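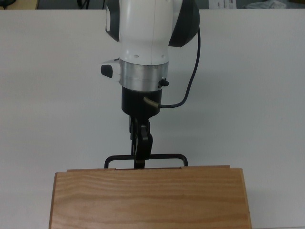
1/ Drawer task, Friday, February 9, 2018. New planner build on the arm, Hemi's branch merged at last

2/ Main change: grasp pose and pull direction are planned together now. Before, it picked a lovely grasp then found no path out — replan, replan, timeout. Timeout's 400 ms btw
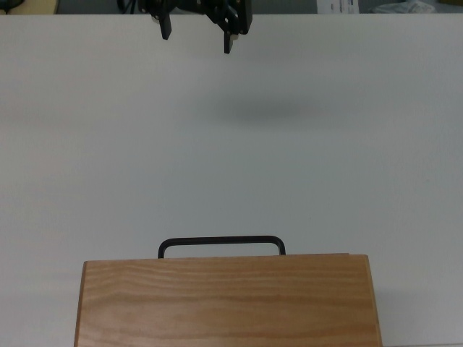
3/ and the replan loop was hiding a frame bug too. Handle pose came in from the head camera with a stale transfrom. Kátia found it in the logs, line 1,347. Ta

4/ Next is force limits on the pull. Still hand tuned, still hate it

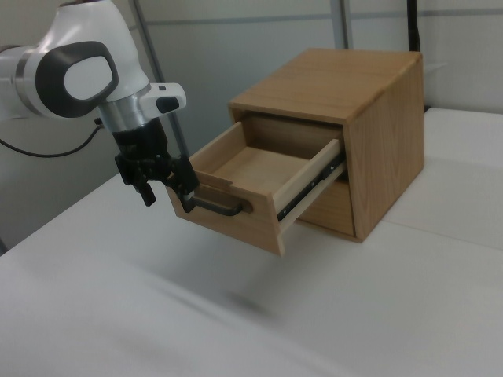
Gripper at the handle, drawer open

5/ Will push the config tonigt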